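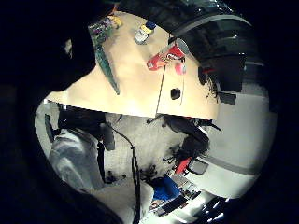 Clearing the big table: where does everything go?
Posted in Home > Storage and tidying

yaki_aoki
We've got one large cream table that does for eating, post, homework and anything carried in from the car. By the end of the week it is covered in small things with no proper home. A can of drink, a little pink ball, a pot with a blue lid, bright packets, odd wires. I put them away and two days later there's another lot.

I've tried a fruit bowl as a catch-all and it just fills up. What do other people do? The table is 90 cm deep and goes against the wall on one side, if that matters.

soul_m
Get rid of the bowl. We had one for years and it was where batteries went to die. I use a shallow tray now, and when the tray is full somebody has to empty it before tea. Ours is from Rilteck, but any tray with a low lip would do. The low lip matters, as things can't pile up in it.

g_eun
A tray is a bowl with the sides cut down. Sorry, but I don't see the difference.

What worked here was sorting by room. Everything on the table belongs to a room, so I make a heap for each one and carry the heaps off. Cans to the kitchen, balls and toys upstairs, wires to the drawer under the telly. It takes 9 minutes. I timed it because my husband said it took an hour.

soul_m
The difference is you can see what's in it.

pyo_yian
I'm with g_eun on the heaps, but do the rolling things first. Cans on their sides and small balls are the ones that end up under the sofa while you're dealing with the rest. Stand the cans up, put the balls in something, then start.

Wires last. If it's thin and grey and you don't know what it's for, tie a bit of paper round it with the date on. If it's still in the drawer in July, it can go.

yaki_aoki
We have a lot of wires like that. I'm scared to throw any of them out.

pyo_yian
Everyone is. I had 14 in a shoebox and knew what two of them were for.

yook_sa
Different view: leave the table alone and look at the door. If things get put down on the table, it's the first flat surface people come to. We put a narrow shelf in the hall, an Andex one, and the table has been much better. Not clear, but better. You do need a wall for it, and it wants to be at elbow height. Ours was too high to begin with and no one used it.

g_eun
Then you've got a messy shelf.

yook_sa
Yes, but I don't eat off the shelf.

soul_m
Fair point, that.

g_eun
All right, I'll give you that one. I'd still do the heaps once a week though. A shelf doesn't put anything away.

yaki_aoki
Thanks all. There isn't room in the hall for a shelf, the radiator is in the way. I'm going to try the heaps, with rolling things first, and a tray for wires only until July.

One more question. What do you do with half-used packets? Sweets, seeds, that sort of thing. They don't stand up and they slide off everything.

pyo_yian
Bulldog clip and a tall jar. Stand them on end like files, with the name facing out. Keep food and seeds in separate jars.

yook_sa
Seconded on the jar. A big pasta one is ideal, and you can leave the lid off.

yaki_aoki
I've got a pasta jar with a chipped lid, so I'll use that one. Will post again when I've done a few weeks of it.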